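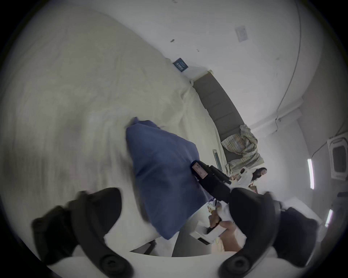 Leria Feedback Station for Staff Areas

Home » Workplace Listening » Stations » Leria

Product code: Leria 2
Sold by: Keltside
Ships from: Arriaga warehouse, Monday to Friday

Overview

If you've ever sent out a yearly staff survey and watched the reminder emails pile up while the people on the floor got on with their shifts, you already know why we started making the Leria. It's a small, sturdy station that sits on a counter or hangs on a wall in the break room, by the time clock, in the hallway outside the locker rooms, wherever your people pass through anyway, and it asks them one question at a time. They press a button, they can write a card if they feel like saying more, and off they go. The whole thing takes less time than waiting for the microwave.

We sell a good many of these to places where most of the staff don't sit at a desk - laundries, care homes, hotels, bakeries, bus depots, small hospitals - and those are the places we had in mind from the first sketch. An office can use one too, of course, and plenty do, but if everybody you employ has a work laptop and reads their mail by nine, you may be just as happy with our online forms and you'll save yourself some money. Give us a call and we'll talk it over with you before you order anything.

What you get in the box

One Leria station with five answer buttons
One question window with a flip-up cover
One card tray and one locked card drawer, two keys
One pack of 600 comment cards, lined on one side and blank on the other
Six pens on cords (they wander off, so we put in extras)
Wall bracket with screws and plugs
Power adapter and a long cord
Starter set of question strips in English and Spanish
Printed guide for whoever will be looking after it

How it works day to day

You slide a question strip into the window, close the cover, and that's the question for the week. Most of our customers change it on Thursday, which started as our own habit in the Keltside office and seems to have spread. The five buttons run from a frown to a smile and there is no name, no badge and no log-in. The station stores up to 3000 presses before it needs to be emptied, and you empty it by plugging in an ordinary USB stick and holding down the button on the back until the light changes. The file opens in any spreadsheet program. You get the question number, the hour of the day and the answer, and nothing more than that.

The comment cards go through the slot on the front and fall into the drawer. We suggest that two people open the drawer together, and that at least one of them is not a manager. The guide has a page on how to read cards kindly, with some thoughts on what to do when you recognize the handwriting, and it's worth going through that page with your supervisors before the station goes up. Tonantzin Cervantes wrote most of it after many years running a housekeeping department, and it's the part of the guide we get the most nice notes about.

A word on privacy

The hour of the day is recorded and the minute is not. We went back and forth on this when we were designing the second version, and a few customers did ask for the exact time, but on a small night shift the exact time tells you who was standing there. If your night crew is only a handful of people you can switch off the hour as well. The switch is inside the battery door, next to the reset pin. There's no camera and no microphone in the station, and it doesn't connect to your wireless network.

Please tell your staff all of this before the station goes up. There's a one-page notice at the back of the guide that you're welcome to copy, change and post as you like.

The question strips

Each strip is one plain question in large type. The starter set covers the usual ground: breaks, schedules, noise, whether people feel thanked, whether they have what they need to do the job, whether they'd know who to go to with a problem. You can buy themed sets on top of that, and the three that people come back for are:

Coming Aboard - for teams with a lot of new hires, with questions about the first weeks, training, and finding your way around
Hands and Backs - lifting, standing, chairs, shoes, gloves, temperature, the physical side of the day
Getting Along - fairness, respect, being listened to, how disagreements get handled

You can also write your own. Blank strips come in packs and take any marker. Keep it short, ask about one thing only, and please don't ask anything you have no intention of doing something about. Nuwan Kodikara on our customer desk will look over your home-made questions for free if you email them in, and he's very good at spotting the ones that are really two questions wearing one coat.

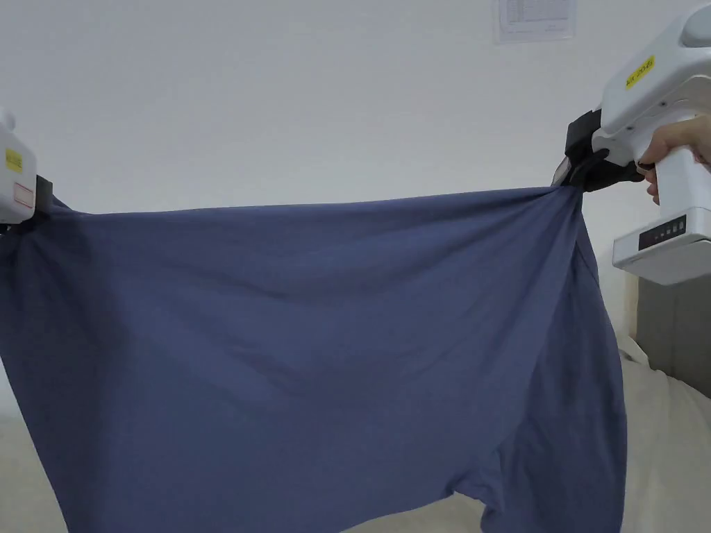
Knit garment in a muted grayish blue, held by its upper corners.

Where to put it

Somewhere people pass on their own time and can press a button without being watched. Right outside the supervisor's door is a poor spot, and so is the front desk. Near the coffee is good. Near the exit is good too, though answers given on the way out the door do tend to come in a little more tired than answers given on the way in, so once you've picked a place, try to leave it there for a season. If you have more than one building we'd suggest one station for each, and the same question in all of them so you can lay the results side by side.

The bracket holds well on drywall, brick and tile. On a counter, the rubber feet keep it from sliding when someone presses with feeling.

Sharing what you hear

We'd rather sell you one station you use well than four that gather dust, so forgive us a bit of advice. Post the results every week, in the same place, even when they're not flattering. A sheet of paper next to the station is plenty. Write the question, write how people answered, and write one line on what happens next, even if the line is "we're still looking into it." When Tiburcio Cuevas put a Leria in his commercial laundry, the first question he ran was about the fans, and he told us the best thing he did all March was to tape up a note saying the fans were ordered. The number of presses went up the week after and stayed up.

It also helps at hiring time. People looking for work ask around, and they like to hear that somebody asks the staff how things are going and then does something with the answer. If you are putting together an application for one of the healthy workplace or good employer awards, the weekly files make a nice, honest piece of supporting evidence. We can't promise you'll win anything, naturally, and we'd be wary of anyone who did.

Specifications

Answer buttons: five, replaceable one at a time
Storage: 3000 presses
Power: adapter (included) or four C batteries (not included)
Data out: USB stick, plain spreadsheet file
Languages on strips: English and Spanish as standard, others on request
Card drawer: lockable, two keys
Mounting: wall bracket or countertop
Cleaning: wipe with a damp cloth, mild soap is fine, no bleach
Warranty: 3 years on the station, 2 years on the adapter

Accessories and refills

Comment cards, pack of 600
Blank question strips
Themed strip sets (Coming Aboard, Hands and Backs, Getting Along)
Replacement pens and cords
Spare keys, please quote the number stamped on the lock
Drullau floor stand, fits all Leria stations, old and new

The Drullau stand is heavier than it looks in the catalog, so have a second person around when you unpack it.

Questions we hear a lot

Can somebody press the button over and over?
There's a short pause after each press, which takes the fun out of it for most people. On a busy shift you may still get the odd joker. A run of the same answer all in one hour is easy to see in the file, and you can leave it out if you think it's right to.

Do we need a new strip every week?
No. Some customers run one question for a whole month. We find that people stop noticing it after a while, but a quiet month does no harm.

What if staff don't trust it?
Give it time, and let them take a look inside the card drawer before you lock it for the first time. Yareli Cortés, who handles training for us, does a short visit or a video call with your team where anyone can ask her anything about what gets stored. There's no charge for the first one.

Will it work with our old Leria strips?
Yes, strips from the first version fit the new window. The old bracket does not fit, so please use the one in the box.

Can we try one first?
You can. We keep a few loan stations going around and there's usually a short wait. Ask for Leobardo Cisneros and tell him how many buildings you have and what shifts you run.

Ordering

Order online, by phone or with a purchase order from your business or public agency. Stations in stock leave Arriaga the next working day. Strip sets in other languages take longer, and we'll email you a date once the translator has confirmed. Returns are accepted on unused card packs and on any station in its original box. For repairs, write to the customer desk first and we'll send you a prepaid label.

Related products
Leria Mini (three buttons, countertop only)
Keltside Thank-You Board
Keltside Online Forms
Drullau floor stand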